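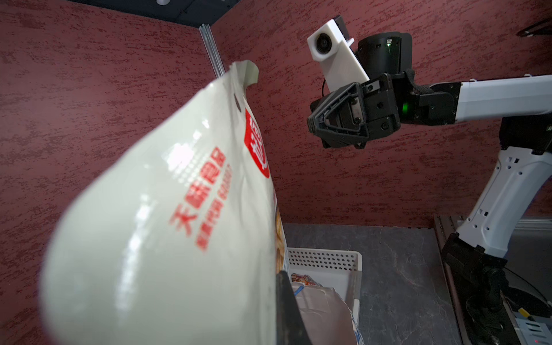
Dagmar Sokol wrote in to ask whether the Trurkwood label maker still jams on 19 mm tape. It does, if the cassette is seated before the cutter is reset. Reset first.

I have run the unit since July and printed 43 cassettes. Text is sharp at every size above the smallest, where the letter "e" fills in. 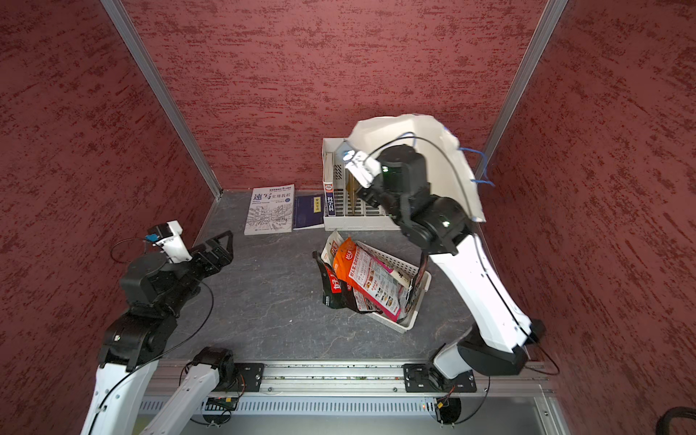

Print and power

Six AA cells lasted 20 cassettes with auto-cut off. With auto-cut on, the low battery light came up much sooner. The optional adapter has a short cord and a loose plug.

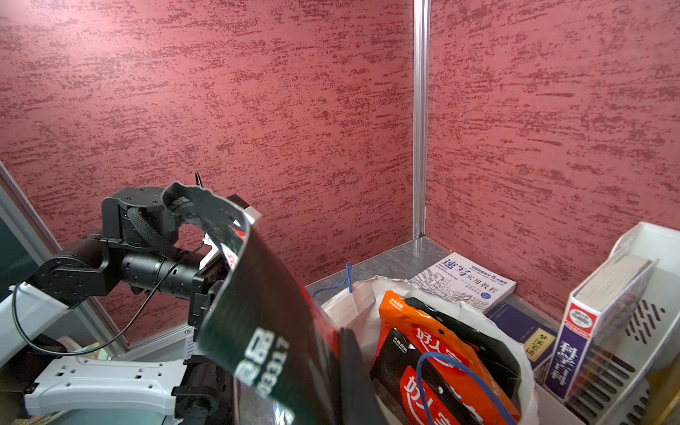 The keyboard is the weak part. Keys are rubber, and accented letters sit four presses deep, so a name like Hrnčiar is slow to enter. Memory holds 51 labels but cannot sort them.
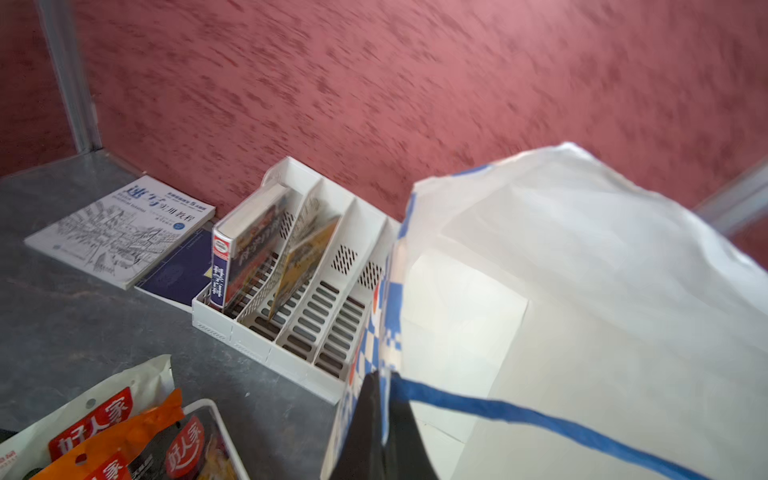 Adhesion depends on the surface. Smooth painted metal holds well. Perforated plastic, like the divider panels on the white file organizer, gives the tape less area, and the wide tape should go on a solid edge. Softcover books take the narrow tape without curling.

Rating: 3.5 of 5. The Brirnivico has better keys.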